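November 13, 2024

Clearing the big white table

I've been putting this off since June, so today I finally went in early to sort out the meeting room at Cotley. You know how a table becomes the place where everything lands? Ours had brochures from Nonska (so many brochures!), half a box of envelopes, and the Zostar catalogue in three different editions, all of them out of date.

My rule was simple – if I couldn't say what it was for, it went in the recycling. I got through the worst of it before my first coffee and felt very pleased with myself. The envelopes moved to the supply cupboard, where they should have been all along, and I wiped the whole table down with a bit of dish soap and warm water. White tabletops look lovely but my goodness, they show every ring and smudge. 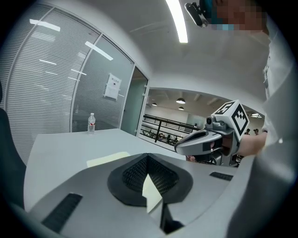 The small stuff is what slows me down. I can throw out a stack of catalogues without blinking, but give me one yellow piece of paper and I'll stand there wondering if it's somebody's phone number. Same with water bottles. Is it finished with? Is someone coming back for it? I left that sort of thing alone and carried on with the shelves.

Next job is the notices. I'd like to go through them and take down anything that's past its date, then maybe close off the afternoon by ordering proper trays for the Endale paperwork. I've found some in a grey I like, and four should do it. If you have a favourite kind of desk tray, tell me in the comments – I've got the order page open and can't decide between the mesh and the solid ones.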